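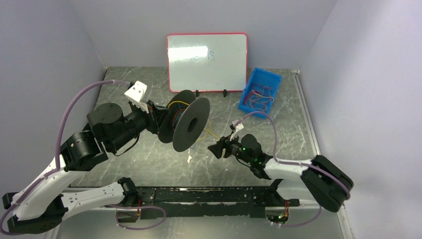 3.2 余线收纳与线盘规格

小型电子装配工位上的余线通常以两种形式存放：散放于料盒，或卷绕于线盘。前者取用方便，但不同颜色的细线在数次翻取后容易相互缠结，分拣时间随存放时间延长而增加；后者需要额外的卷绕工序，但线头位置明确，剩余长度也较易估计。本节讨论两种形式并存时的工位布置，并给出线盘的选用条件。

图3为并存布置的一例。蓝色塑料盒内为红、黄、蓝三色细线，呈缠结状态；黑色线盘两侧带圆形宽挡边，中心开孔，盘芯上绕有同样三种颜色的导线，一段黄色线头自线盘垂落至台面。盒旁立有一块红框白板，以两只黑色小夹座支撑。

图3 散线盒与线盘并存的工位布置

多色共盘是本文关注的主要情形。单色单盘虽便于管理，但在短余线较多时，线盘数量迅速增加，占用台面过大。Hamow工位的记录表明，长度不足500 mm的线段不宜单独成盘，其卷绕后回弹明显，线头难以固定。此类线段在本文中一律归入散线盒，不参与后续卷绕时间的统计。

多色共盘时，卷绕顺序对取用有直接影响。先绕入的颜色位于内层，抽取时需先退出外层导线。若各色用量相差较大，应将用量最小者绕于最内层。若用量相近，则宜沿盘芯轴向分区，各色各占一段，线头分别引至挡边外侧。轴向分区要求盘芯具有足够宽度，Palberg型线盘可满足三色分区，四色及以上时分区界线不易保持，相邻颜色出现压叠。

挡边直径决定可用绕线深度。绕线外缘与挡边外缘之间应保留余量，本文取8 mm。余量过小时，外层线圈在搬动中越过挡边滑脱，松散的线圈落至台面后再次缠结，已完成的整理即告失效。线头固定采用挡边开槽或胶带粘贴，两种方法在7次重复取放后均未记录到滑脱，但胶带在导线绝缘层上留有残胶，后续试验仅保留开槽方式。

散线盒的布置以靠近卷绕位置为原则。盒口高度应低于操作者手腕的自然位置，盒体可略微斜置，使开口朝向取线一侧。2022年12月3日起，Clondosa工位将散线盒由台面后部移至线盘侧旁，取线路径缩短，拖带盒内其他导线的情况有所减少。由于同期更换了导线批次，该变化不能完全归因于布置调整。

台面材料的影响较为次要。深色纹理台面上，黄色与红色线头容易辨认，蓝色线头的辨认时间略长。剪线产生的碎屑应在每轮卷绕后清除，以免夹入线层。

表2列出11组卷绕条件下的完成时间，其中分区卷绕与分层卷绕的差异将在3.3节中讨论。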